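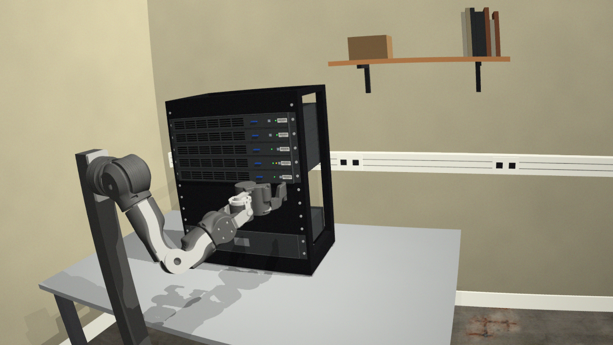
Simulated server rack task, arm at the open bay below the bottom unit.

Last updated: September

Search this site Search Go

A passed test is not a safe robot

By Ewurabena Ansah

The data hall at Nomevmont lost a server in September because a robot arm did what it had been trained to do. It went to the bottom unit in a stack, pushed, and kept pushing. The unit was already seated. The arm's wrist was reading a load that should have stopped it, and the stop limit had been set too high to matter. By the time the technician on the Saturday shift got to the rack, the front of the unit was bent and the rail behind it had pulled away from its screws.

No one was hurt. The company that runs the hall, Pudetti, put out a short notice calling it a tuning error. I think that is the wrong name for it, and I think the people who buy these systems should say so.

I spent nine years swapping hardware in rooms like that one, and I now review maintenance contracts for a living. When I read the acceptance file for the Nomevmont arm, the first thing I noticed was how good it looked. The policy had been run 3,000 times in simulation. It failed 57 of those runs. Anyone reading the summary page would sign, and someone did.

The summary page doesn't say how the 57 failed. You have to go to the back of the file for that, and there the runs are sorted by cause. A few were timeouts. In 33 of them, the arm made contact with the bottom unit and went on applying force after the unit had stopped moving. They were marked "minor" because a simulated server doesn't bend. It sits in its simulated rack and takes whatever you give it, and then the run resets. 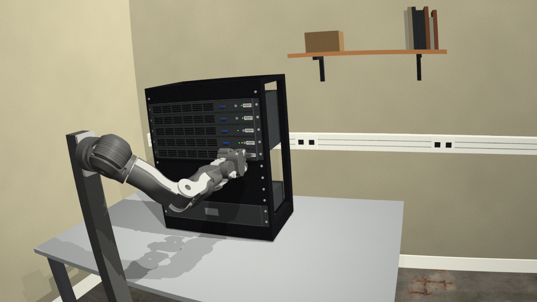
The bottom position deserves more attention than it got. In a rack filled from the top, the lowest unit has open space under it, and there is nothing below to hold it up if the rail lets go. A human technician knows this without being told. You put a hand underneath before you lean on the front. The arm had one gripper and no such habit, and the test plan, written by a contractor called Dunstan, scored only whether the unit ended up in the right place. If it did, the run passed. Nobody was scoring the force used to get it there.

I don't blame simulation for this. I'd much prefer that a robot make its first few thousand mistakes where they cost only electricity. The Nomevmont simulation found the fault 33 times before the real arm did, and that's a good record for any test. The trouble came afterward, when the people reading the results treated a contact failure as a scoring detail.

Pudetti's answer has been to lower the force limit and put the arm back on shift. The lower limit is right and I have no quarrel with it. But the same acceptance process is still in place, and the same arm is due to go into a second hall, at Prelano, with 881 units in it. The rails there are an older type. The arm has never been tested against them, in simulation or anywhere else.

Three changes would satisfy me. Any run in which the arm keeps pushing against something that has stopped should count as a failure, whatever position the unit ends up in. The buyer should get the failures sorted by cause on the first page, ahead of the pass rate. And the force stop should be checked on the real arm, against a scrap unit in a real rack, with someone from the hall standing at the switch. That last one takes a morning.

I have heard the argument that human technicians break servers too. They do. I broke two. Both times I had to write down what I did, and both times my supervisor changed how the job was done before I was allowed near another rack. Pudetti should hold the arm out of Prelano until it can show the same.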